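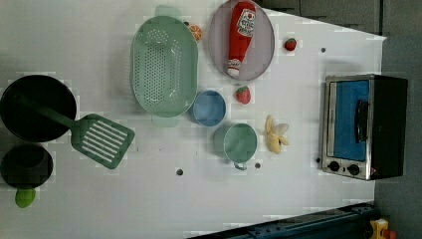
Section 4: Setting Out the Countertop

Your Rakside play kitchen is standing, the doors are hung, and the screws are all in. Now comes the fun part! Setting out the countertop takes a few minutes, and if you have children nearby you'll find you suddenly have plenty of help. Let them in on it. A cook who has put the pans out with their own hands knows where to find them.

Before you start

Check that you have finished Section 3, including the wall strap. The countertop should feel steady when you lean on it with both hands. If it rocks, go back to step 9 and look at the adjustable feet again.

You will need:

The countertop pieces from bag D
A soft cloth, slightly damp
A flat tray or a towel on the floor for sorting

Caution: Cut bag D open with scissors and put the bag in the trash right away. Plastic bags are not toys. Keep the small packet of spare screws well out of reach until you have stored it.

4.1 Cleaning the pieces

1. Tip everything onto the tray or towel. The Trerneo food pieces and the cookware are packed together, so expect a bit of a jumble.

2. Peel off any clear film. It likes to hide on the undersides of plates and bowls, and it is easier to find with a fingernail than with your eyes.

3. Wash the plastic pieces in warm water with a little dish soap, then rinse. Go over both sides of the colander, where packing dust settles in the holes.

4. Dry everything with a towel and leave it out until no water is left in the pans.

Caution: Do not put the toy food in the dishwasher. Printed labels, such as the one on the ketchup bottle, should be wiped with the cloth and kept out of the soak.

4.2 Putting the cookware out

1. Start with the frying pan and the saucepan. They are the biggest dark shapes on the white top and they make the rest easy to place. We like them together at the left, with the small saucepan close by the frying pan.

2. Turn the saucepan so its light-green handle is easy to grab. On a real stove you would turn it in, and this is a lovely time to talk about that with older children.

3. Rest the green spatula in the frying pan. The slotted head can lie out on the countertop. It's long, so give it some room.

4. Place the colander toward the middle. It has a handle at each end, which means two cooks can carry it together (they will, and it will be full of everything).

5. Set the blue bowl near the colander. Fruit goes from one to the other all day long.

Note: None of these pieces clips or locks in place. Children can shift them wherever they like, and left-handed cooks may want the whole arrangement flipped.

4.3 Adding plates and food

1. Put the oval plate on the side away from the pans. This becomes the serving end.

2. Lay the ketchup bottle down on the plate if your cook is still working on balance. It can be stood up later, once the game gets going.

3. Scatter the fruit. Really, scatter it! We tried neat rows in our own playroom and they lasted as long as it took to walk to the door. A couple of strawberries and an orange slice are enough to begin a fruit salad, a pie, a soup, or all of those in one pan.

4. Leave some bare countertop in front of the cook. A crowded top looks generous but gives small hands no place to work.

Tip from Mererid Parry, playroom designer: Hold some food back. Put out a few pieces in the first week and bring more from the box when the menu gets repetitive. An old strawberry that has been in the box for a month is as good as a new one.

Caution: Small food pieces are for children aged three and over. If a younger brother or sister plays in the same room, keep these pieces in the lidded box when nobody is supervising. Do not use any of the cookware on a real stove, in an oven, or in a microwave.

4.4 Clearing up

1. Nest the saucepan in the frying pan.

2. Drop the fruit into the bowl, and stand the bowl in the colander if there is space.

3. Slide the plate in behind, upright.

4. Wipe the countertop with the damp cloth and dry it. For crayon, use a drop of dish soap and a light hand. Scouring pads will scratch the white finish.

Note: The countertop is made for play cooking. It is not a step or a seat, even for a moment, even to reach the window.

Once a month, press down on the corners and tighten any screw that has worked loose. Spare countertop pieces can be ordered singly; give the bag letter and the name of the piece on the order form in Section 7.

Continue to Section 5, Fitting the Faucet and Sink.

Guide revised September 2022. Text by Mererid Parry and Huw Maddocks.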